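Une lumière sous la glace du lac Lanine

Ceux qui nous lisent depuis longtemps connaissent notre faible pour les phénomènes qu'on n'explique pas tout de suite, et celui-ci nous a ravis ! En décembre, des pêcheurs de Grenudow ont aperçu vers 6 heures du matin une lueur verte, très douce, qui avançait sous la glace du lac Lanine. Elle a longé la rive nord, s'est arrêtée devant le vieux ponton Najjar, puis s'est éteinte d'un coup.

On a d'abord parlé d'un plongeur, puis d'un reflet (il y a toujours quelqu'un pour parler d'un reflet). Sauf que la lueur est revenue deux nuits plus tard, plus large, presque en ruban, et que cette fois une bonne partie du village était sur la berge, bonnet sur la tête et thermos à la main. 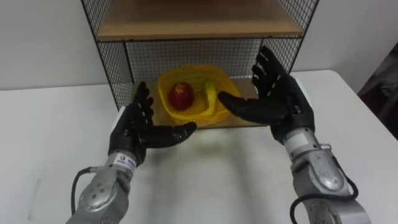
Le biologiste Karthik Navaratnam a fait le voyage avec des flacons et un microscope. Dans l'eau prélevée sous 40 centimètres de glace, il a trouvé de minuscules organismes qui s'illuminent quand on agite le flacon. De la bioluminescence en eau douce, en plein hiver, c'est rarissime ! Il penche pour un banc de poissons qui les dérangerait au passage, mais l'espèce reste à identifier.

Les échantillons sont partis au laboratoire Rollemitz et on attend les résultats avec une impatience d'enfants. Si vous avez vu quelque chose de semblable sur un lac gelé, même il y a longtemps, écrivez-nous, on lit tout.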